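Backups, part two: the restore test

April 23, 2023

The first part of this series covered how I store copies of the household files. It drew a few emails, most of them asking why I keep three copies when the disks are already mirrored. A mirror repeats a deletion on both disks within a second. It protects against a dead drive and very little else.

The current layout is as follows. The main machine, named Tadby, holds the working files. A nightly job copies changed files to an older machine in the hall closet, named Ususine. Once a week a second job writes to an external drive that lives in a desk drawer at my office in Tristthorpe. Total data is a little over 200 GB, mostly photos and scanned paper.

What I had never done was restore all of it. I had pulled back single files, usually a spreadsheet I had saved over. Single files prove that the index can be read and that one small part of the archive is good. They say nothing about the rest, or about how long a full restore takes when the original is gone.

So I took a spare disk, formatted it, and ran a complete restore from the closet machine. The first attempt stopped after 20 minutes with a permissions error. The backup job runs as one account and I was restoring as another, and the files owned by the mail program could not be written. Running it again as the correct account fixed that. I have added the account name to the printed instructions, which had left it out.

The second attempt finished overnight. I then compared checksums for every file against the working copy. Everything matched except 5 files, all of them in the photo folder. Four had been edited that evening while the restore was running, which accounts for the difference. The fifth was one where the restored copy was good and the working copy had a damaged header. I replaced the working copy with the restored one and it opens normally: two toy mangoes on a pink plate, checked cloth, plain wall behind.
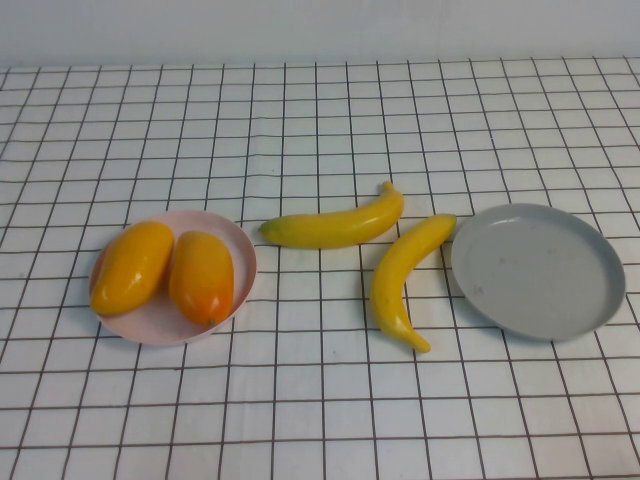

What the test changed

The photo folder now gets a monthly checksum run of its own. The script compares each file to a stored list and writes a line to the log if the checksum has changed and the modified date has not. An ordinary edit changes both, so it stays out of the log.

Tsz-kin Yu wrote to suggest a file system that does this internally. That would be cleaner. It would also mean rebuilding the closet machine, and I would like to get another year out of it first.

The retention rule also changed. I was keeping daily copies for two weeks and nothing older. Damage to a file that is opened once a year would have replaced every good copy long before I noticed. The job now keeps monthly copies for 3 years. Old photos rarely change, so the added space is small.

The office drive has not been tested yet. It is encrypted, and the passphrase is on paper in the Tsang folder with the insurance documents. I plan to run the same restore from it in July, using only the paper instructions and a machine with nothing installed.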